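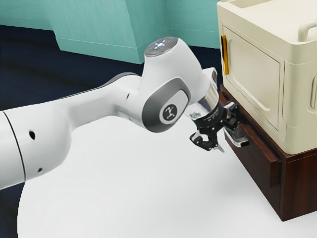 Redacción técnica de Cimham
Responsable del manual de Monda

4. Enseñar la apertura del cajón por control remoto

Monda promete aprender con 3 demostraciones. No cuente con ello: prepare 23 y descarte las malas.

1. Cargue la escena «cajón» en el simulador y espere a que el mando quede enlazado.
2. Lleve la pinza hasta el tirador despacio. Los titubeos también se graban.
3. Pulse Grabar antes del contacto.

Nota: el indicador «Demostración válida» solo confirma que el archivo se guardó. De la calidad del gesto no dice nada. 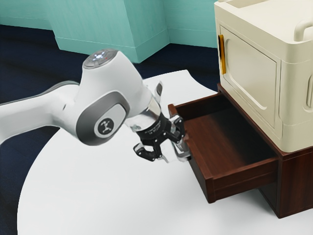

4. Tire en línea recta y detenga la grabación con el brazo quieto.
5. Reproduzca la demostración entera. Si la pinza empuja el borde del cajón, bórrela, aunque el cajón se abra.

Precaución: no pase una política al brazo real por haber funcionado en simulación. El rozamiento de las guías es una estimación, y bastante optimista. Haga la primera prueba a velocidad 5 y con la parada de emergencia a mano.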